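Speaker notes - "The Same River, Ten Thousand Mornings"
Evening talk, Niltthorpe Reading Room, 5 November 2025

(Wait for the chairs to settle. Water is on the left.)

Good evening, everybody, and thank you for coming out on a Wednesday when it's already dark and your sofa was probably making a very good case for itself. I'm going to talk tonight about whether you are the same person who woke up in your bed this morning, and I'd like you to know I've worried about it since I was 10, so you're in experienced hands!

I'll start with something easy. Think back to the earliest thing you can remember. Give them a good long pause here, longer than feels comfortable. Now, the child in that memory - is that you? Most of us say yes straight away, and then we start to wobble a little when somebody asks what exactly makes it so.

It can't just be the body, or at least not in any simple way, as so much of the stuff we're made of has been swapped out along the way. (Somebody always brings up teeth here. Let them, it's a fair point, and tooth enamel really does stick around.)

So maybe it's memory. John Locke's idea, more or less, is that I'm the same person as that child if I can remember being that child from the inside. I loved this when I first read it, on the slow train to Pumphrey one wet March, and I went around feeling very solid for the rest of the week. Then I found my old diary, all 52 pages of it, and I couldn't remember writing a single line. Was that somebody else's diary? It had my handwriting and my terrible spelling.

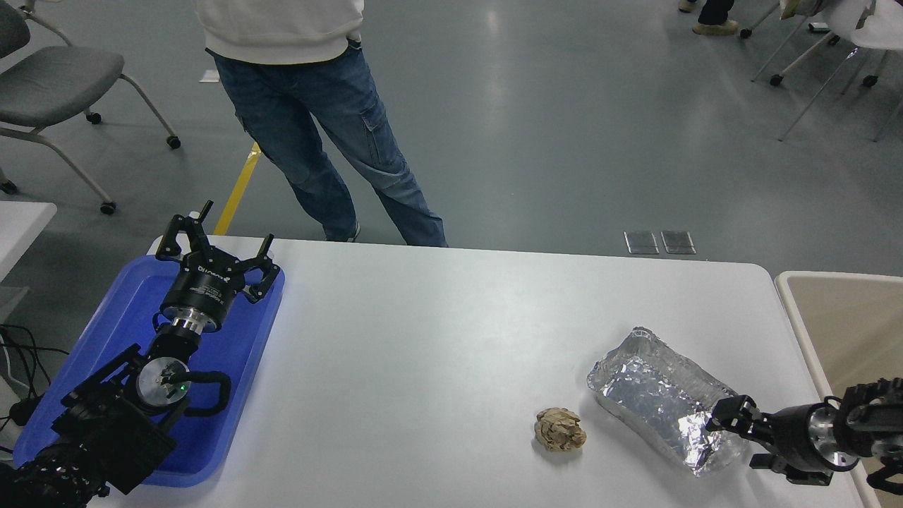 Slide 6: Robot arms at a white table, blue tray on the left.

(Back to the memory problem. Don't rush.)

Thomas Reid had a lovely reply to Locke, and I'll tell it slowly because I always muddle the ages. A boy is punished for robbing an orchard. He grows up to be a young officer, who remembers the punishment. The officer becomes an old general, who remembers being the officer but has lost the orchard completely. By Locke's rule the general is the officer, and the officer is the boy, but the general isn't the boy. Something has gone wrong there, and I'd like you to turn to your neighbor for a couple of minutes and decide what.

(Take three or four answers. If somebody says "chains," be very pleased with them and say so.)

Now the duplicate. Suppose a machine scans you here in Niltthorpe and builds you again, perfectly, in Ullari, and the you sitting in this room carries on as usual. Two people now remember your breakfast. Which of them has to pay your phone bill? People laugh, and then they go a bit quiet, and I like to leave that quiet alone for a moment.

My own view wobbles from year to year. Lately I lean toward thinking the question sometimes has no deep answer, and that I can still love my friends and keep my promises while it hasn't got one.

Questions until the tea is ready. Cups go back on the tray by the door, please.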